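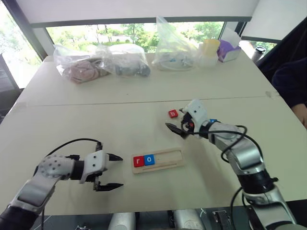

Left gripper open over the table, bags and containers on the far side.

Orora Couples' Check-In Kit (Nutitz), long-term review

The Orora kit is a boxed set of prompt cards for two people who live together or are thinking of doing so. It is sold by Nutitz, who also make a single-user journal under the same name. The journal is a separate product and isn't covered in this review. We bought our kit at full price from the shop in Prirkonby in July and have used it since, at first to the schedule in the booklet and later to one of our own.

Contents of the box: 300 cards, a sand timer, a booklet, two pads of answer slips and a cloth bag. The cards weigh 392 g on a kitchen scale without the box. That matters if you intend to take them on holiday, which the packaging suggests. We took a small selection in the bag and left the rest at home.

The cards are divided into 5 colour-coded sections: Household, Money, Family, Affection and Plans. Each card has a number in the corner, a question on one side and a follow-up on the other. The follow-up is meant to be read only after both people have answered the question. In use, the person holding the card can see the follow-up as soon as they pick it up, and it takes some discipline not to answer that one instead. A separate follow-up deck would have solved this at the cost of a larger box.

How a session works

The booklet sets out a fixed procedure. One person draws a card and reads it aloud. The other answers while the timer runs, which is 3 minutes, without interruption. The reader then repeats back what they heard in their own words. The speaker either confirms it or corrects it. Then the roles change over and the same card is used again. The follow-up comes last and is untimed.

A full session is one card from each section. On paper this is short. Our sessions overran badly for the first month, nearly always at the repeating-back stage. Neither of us was good at it. I tended to repeat the first thing I had heard and lose the remainder, and my partner tended to repeat what I had said together with an opinion on it. The booklet gives one paragraph to this stage and it needs several pages. It is the part of the method that does most of the work, and a couple who skip it will be left with a quiz.

The answer slips are for occasions when speaking is difficult. You each write an answer, exchange slips and read in silence. We used them twice in the first month and fairly often later. I would rate the slips above the timer as a component. Some questions in the Money section are much easier to answer on paper, and a written answer can be read a second time before anyone replies to it. Refill pads are sold separately. Ordinary notepaper does the same job.

Question quality

Household is the strongest section. The questions are narrow and can be answered with facts. Who last noticed that the washing needed doing, which job would you hand over tomorrow, which job do you do that you think goes unseen. The last of these produced our longest conversation of the summer and ended with a rearrangement of who cooks. That arrangement has held, with lapses.

Money is good but assumes two incomes and one shared account. If your situation differs you will be discarding or rewording a fair share of the cards. The wording also leans towards large purchases. We argue about small ones.

Family is uneven. The questions on in-laws are tactful and useful. Those on children come without any warning and are mixed through the section, so a couple for whom the subject is painful may draw one cold. I would advise going through this section in advance and removing whatever you don't want to meet at the end of a working day. Nutitz could have put these in a packet of their own.

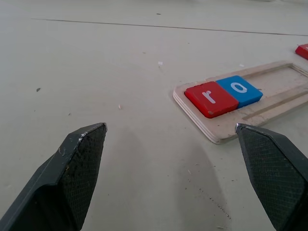
Affection is the section most people will buy the kit for, and it is the weakest. Too many of the questions ask for a favourite: favourite memory, favourite compliment, favourite evening together. They are pleasant for a session or two. After that the answers begin to repeat, and there is a slight pressure to come up with a new favourite so as not to seem dull. The better cards ask about frequency and timing. When in the day do you least want to be touched. How long after getting home do you want to be left alone. We had lived together for years without either of us stating an answer to the second one, and the two answers were a long way apart.

Plans is adequate. The cards covering the coming month are practical and we still use them. The cards covering the coming decade mostly produced silence, then a polite guess.

Duplicates are a problem across the whole set. Nothing is printed twice word for word, but a good many cards ask the same thing with different nouns. "What do you wish I asked you more often?" and "What would you like to be asked?" are both in Affection, and we drew them in consecutive sessions. A deck of half the size would lose very little.

Build

The cards are uncoated stock with rounded corners. They shuffle reasonably well. They also mark easily, and ours have picked up tea rings and one long pen line. The colours of Family and Plans are too close to tell apart under a warm bulb, so we have ended up sorting by the number in the corner. The numbering runs straight through the deck, and the booklet prints the range for each section on its back page.

The sand timer was accurate when new. It now sticks unless tapped. We have replaced it with a phone, which the booklet advises against on the grounds that it invites distraction. The booklet is right about this. A plain kitchen timer is the better substitute if you have one with a soft alarm.

The box lid fits tightly and has split along one corner. The cloth bag is well made.

Compared with the Courtois deck

Before this we owned the Courtois conversation deck, which is smaller and cheaper and comes without a procedure. You draw a card and talk. The Courtois questions are better written, one for one. They are shorter and they don't announce what sort of answer is wanted. With no structure, however, our sessions with it followed the pattern of our ordinary conversations: one of us talked at length, the other agreed, and the card went back in the box.

The Orora procedure corrects that. Equal speaking time is enforced by an object on the table, so neither person has to ask for it. For a couple in which one partner is markedly quieter, this is the main reason to choose Orora. For a couple who already talk easily and want some new subjects, Courtois is enough.

The two can be combined. For the past several weeks we have used Courtois questions with the Orora timing and the repeating-back step, and this has been the most useful arrangement so far.
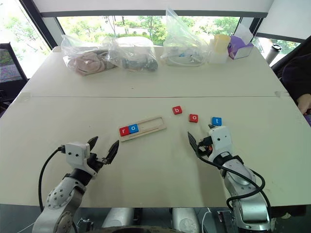 The right arm is the one nearer the letter tiles.

What it did and did not change

I kept brief notes during the first months. The number of arguments did not go down in any way I could detect. Their length did. We have also become quicker at saying which argument we are having, which I put down to the Household section and to the habit of confirming or correcting a summary before going on.

The kit did not help with anything urgent. On one occasion we tried to use it on the same evening as a serious disagreement, and the timer made matters worse. Being made to wait in silence while annoyed is not the same as listening. The booklet does say that sessions should be held on calm days, but it says so on an inside page in small type, and it ought to be on the first.

It is also no replacement for a counsellor. Nutitz don't claim that it is. A couple in which one person is afraid of the other's reaction should not be using a card deck to bring up money or family, and I would have liked to see a plain statement to that effect somewhere in the box.

Both people have to want to do it. This sounds obvious. The kit is packaged as a present, with a ribbon, and given as a surprise it can easily be read as a complaint. I would raise the idea first and buy it afterwards.

Suggested settings

These are the changes we made, in case they save someone else the first month. Two cards a session in place of one from each section. Slips for Money, speech for everything else. Household first, always. Either person may return one card to the deck unanswered, without giving a reason, and the other may not bring it up later. Stop when the second card is finished even if the talk is going well. We broke the last rule several times and were tired the next morning.

Sitting at the corner of a table worked better for us than sitting opposite. A walk works too, with the cards picked out beforehand, although the timing has to be given up.

Rating

3 out of 5. The method deserves more and the cards deserve slightly less. If Nutitz issue a shorter deck with a proper chapter on repeating back, I would recommend it over anything else I have tried. As sold, it is a sound procedure attached to too many questions. Buyers who are prepared to throw a third of it away will get their money's worth.

The timer is available as a spare part. The lid is not.

Posted November 15, 2024

5 shares | 3 comments

Contact | Copyright, all rights reserved | Back to top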